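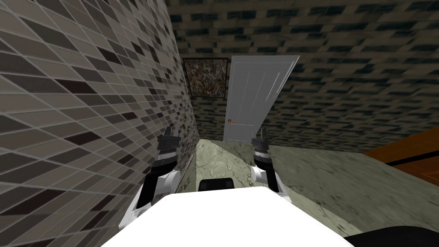
Passage model in the simulator, robot's view with both arms up. Door at the far end.

9 June 2019

Planning entry, mostly money. I came in to finish the equipment request while the building was quiet and ended up spending half the morning in the simulator, which I'm counting as work, as it changed the list.

What I wanted from the sim was a feel for how much robot fits in how much passage. We've been talking about the two-arm base as if width were a number on a data sheet. Sitting behind its eyes is a very different thing! With the arms up, the grippers are right there in the middle of your view with the door between them, and the tiled wall on the left feels close enough to scrape. I stopped thinking about reach almost at once and started thinking about elbows.

So, first thing for the request: we should not order the wider shoulder bracket from Durndale. I had it down as a "nice to have" because it gives the arms more room to work in front of the body. It also adds 60 mm to each side, and I don't want to give any of that away in a corridor. Crossed off. That frees up some of the mechanical line, and I know exactly where I'd like it to go (see grippers).

Second thing, the textures. The walls in this model are very busy, with small tiles in light and dark grays, and the far end has another brick pattern that comes out soft in the render. The framed thing next to the door is all speckle. Bjarke thinks we should strip it back to plain surfaces until the navigation is sorted out. I'd keep it. If the depth estimate can cope with staggered tile seen at a steep angle, it can probably cope with the real corridor at the Lomau site, and if it can't, I want to find out before we've paid for a camera. Note for Bjarke: could you make a plain copy of the model and leave this one alone? Then we run both and stop arguing about it.

Third thing, the door. It looks slightly ajar in the model, and I had been writing the plan as if we'd always start with it closed. Pushing a door that is already open a little and working a latch are two separate jobs, and they don't need the same hand. A blunt fist will do the pushing. The latch needs fingers. I'd like the request to say clearly that year one is pushing only, and that the latch work starts in January when the second gripper is in.

OK, the list as it stands.

Base and arms
The base is Gagnon's, and the quote hasn't moved since they first sent it. Bjarke asked whether we could get the arms unbundled and the answer was yes, but with a separate warranty on each, and a separate warranty means a separate person to shout at. I'd stay with the bundle. Delivery is 20 weeks from order. That is long, and it's the reason I want this signed soon and the sim work going in parallel. Everything we can learn on a screen in those weeks is free, apart from electricity and my coffee.

Grippers
This is where I got excited today. The plan had two identical hands at the middle price. After looking at the passage I'd rather have one good segmented-finger hand on the right and a cheap one on the left for the first half year. The left arm is on the tile side the whole way down, and its real job for now is to stay out of trouble. If anything gets knocked it will be that one, and I'd much rather knock the cheap one. The good one from Voven is 1,981 dollars with the wrist adapter included. I checked the adapter twice: it fits our bolt circle with no extra plate. So happy about that, last time we lost most of a month to a plate.

Open question is whether running two unlike hands makes a mess of the control code. Bjarke says no as long as both report position the same way. I believe him but would like to see it in the sim first. We can fake the cheaper hand by locking the outer joints of the left gripper in the model. One afternoon of work, maybe less.

Spare fingers: put in one full set. Not a discussion.

Camera
Leave blank until the textures test is done. I have a placeholder figure in the spreadsheet, marked in yellow, and please don't let anyone treat it as a quote. What I noticed this morning is how much of the lower view is just the robot itself. The white body takes up the bottom middle, so the nearest part of the floor is simply gone. Whatever camera we buy for up top, we need something low and forward as well, even if it's the cheapest thing in the catalog. I'd been resisting a second camera on cost grounds and I'm now fully converted. Mount it low on the front face, point it at the floor, done. Needs a bracket, which we can print.

Also there's a small dark box showing just past the front of the body. I couldn't tell from that view whether it belongs to the robot model or is sitting on the floor. Check the scene tree before anyone uses this model to measure clearances! If it's part of the base then the footprint in my drawing is too short.

Computer
The rendering machine is the part of the budget I'm least sure of. Today's session ran on the old desktop and it was fine for one view with nothing moving. It won't be fine for two cameras and a contact model on every finger. Two ways to go: put a better graphics card in the desktop we have, or buy the whole new box. The card is obviously cheaper, but the power supply would have to go too, and then the case gets tight, and then I've built a new computer by accident and still own an old motherboard. I'm leaning new box. Will write up both so the choice is on paper.

Memory: whatever we pick, double it. We said that last time and didn't do it.

Mock-up materials
I want to build the passage for real. Nothing fancy, two runs of board on feet, a real door in a frame at the end, and printed tile pattern on the left side so it matches the model. On the right the model opens out to a ledge with some wood furniture past it, and I think we need at least the ledge, as the right elbow will want to drift over it when the base turns. A trestle with a board on top at the correct height would do. I've put 100 dollars under "door, used" and I bet we can get one for less at the salvage yard. Printed tile paper comes off the plotter roll, no charge to us.

Floor: the model has a pale stone-looking surface and our lab floor is rubber. Wheels will behave differently. I don't want to buy stone. Could we borrow the lobby for a day later on? Ask the front desk.

Things I took out
The wider shoulder bracket, as above. The second charging dock (we have one robot). The carrying case, which cost more than the low camera and was going to live under a bench. The extended training package from Gagnon, because the short one covers setup and the rest we'll learn by poking at it.

Things I'd fight for
The good right hand. The low camera. Spare fingers. The used door, because I really, really want to see this thing come down a corridor we built ourselves and put its hand on a door.

To do before the request goes in
Scene tree: find out what the dark box is.
Plain-texture copy of the passage (Bjarke).
Lock the outer joints on the left hand and run the arm-raise again.
Measure the actual corridor at Lomau with a tape. I've been trusting the drawing, and the drawing is old.
Ask Voven how long their price holds.
Write up card versus new box, half a page each.

Bjarke, if you read this before I see you: I left the simulator open on the passage with the arms up. Have a go at bringing them down without touching the left wall. I haven't tried yet and I'm saving the good chair for whoever does it first.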